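Small Shop Stocking, Session 6: Facing, Fronting and the Snack Bay

OK everybody, these are the notes I promised, typed up from my own scribbles plus a few things that came up when you all started asking questions (great questions, by the way, I went home with a whole page of them). If you missed the session, read this before you come to the practical, and bring the Restgate layout sheet with you. I only have a few spares.

Last time we did cans and jars. Cans are easy. They stack, they sit still, and if you put one down crooked you can see it from across the store. Pouches are another story, and I have a real soft spot for them, so bear with me if I go on a bit.

What I mean by facing

I use "a facing" for one product you can see from the aisle. If there are two of the same bag side by side at the front, that's two facings. If there's one at the front and a long line behind it, that's still one. Fronting is the job of bringing stock forward to the shelf edge so the bay looks full. People mix these words up all the time, and stores do too, so when you start somewhere new just ask what they call it.

Our teaching bay is set up like the snack aisle at the old Drudham store, where I worked evenings for longer than I meant to. That aisle was narrow! You learned to front a shelf with your elbows tucked in and a customer reaching over your shoulder.
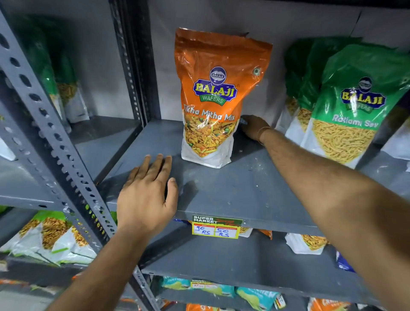 Stand-up pouches have a bottom fold that opens out into a little foot, and that foot is what you're working with. Before you put the bag down, pinch the base open with your fingers and let the contents settle into it. Give it a small shake if it's all gone to one side. Then set it down and look at the front panel. On the Balaji bags the logo is up near the top and the name is right below it, so with the Tikha Mitha Mix you want that white lettering square to the aisle, and the Ratlami Sev next to it needs the same treatment, because a bag sitting at an angle shows the shopper less of its name. I turn them from low down, near the base. If you twist from the top the foot tends to stay where it was and the whole bag leans.

Crinkles are fine, please don't spend your shift ironing bags with your palms. What I do care about is the top seal. Run your eye along it, and if it has come open anywhere, the bag goes in the damages tote and gets written up. Don't tape it. (Somebody asked. No tape.)

Spacing

Leave a little room on each side of a pouch. Jam them in tight and the front one pops out as soon as a shopper pulls on its neighbor. Leave too much room and they slump. Alcides Carhuamaca showed us his trick at the last session, sliding a flat hand in between two bags, and if it goes in without pushing either one over, the gap is good. I've been using that ever since and I'm a bit annoyed I didn't think of it.

Flavors

Keep each flavor in its own column, front to back. When two bags look alike at a glance, I like to put a different color between them so nobody restocks the wrong one in a hurry. Check the shelf label against the bag name every time, including when you're sure.

Rotation

Same rule as cans: oldest date at the front, new stock behind. The date on a pouch could be on the back or up by the seal, depending on the maker, so find it on the first bag and then you'll know where to look on the rest of the case. Pull the old ones out, load the new ones in at the back, then return the old ones. Yes, it's slower. Do it anyway.

For the practical

You'll get one mixed case from the Tamayo cart and one shelf to fill from your layout sheet. The bay number is 364, and the practice order is 3795, which you write at the top of the Vukitley form before you open anything. Work in pairs, swap halfway, and check your partner's shelf from the far side of the aisle as well as up close.

Reading for next time is the chapter on end caps. It's short. Bring a pen and wear shoes you can kneel in, we're doing bottom shelves.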